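Corrigan robotics club learns to tidy up, slowly

The robotics club at Corrigan has spent most of this term trying to get a machine to do what its members' parents gave up asking of them years ago, and put things away in a box.
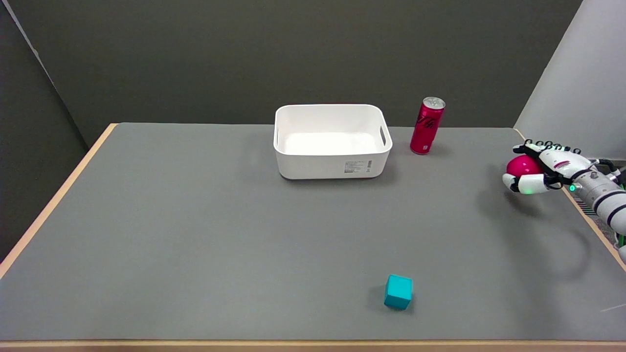
Whether it beats doing the job by hand depends on who is asked. One parent at the open evening wondered aloud if it could be sent home at weekends, and was told it would need its own bedroom.

The task comes from the Cutov Cup, a contest for school and college clubs. Teams get 15 minutes to clear a table of small objects into a bin, with points off for anything dropped, squashed or sent rolling under the furniture. Balls are the club's least favourite. Cubes are thought to be well behaved, though there have been arguments about drinks cans.

Corrigan has entered 12 students this year, split into two teams called Semik and Rakik after a long meeting that produced no better ideas. Semik writes the grasping code. Rakik writes the code that decides what to grasp, and so gets blamed for most things – including, in March, a lost pencil case.

Last year the club finished 21st, four places above a team whose robot never left its van. The members are hoping for better in July. Practice is at 4 pm in the design block, and new members are welcome if they can bring their own laptop charger.

Contact the newsdesk | © Corrigan Student News | Back to top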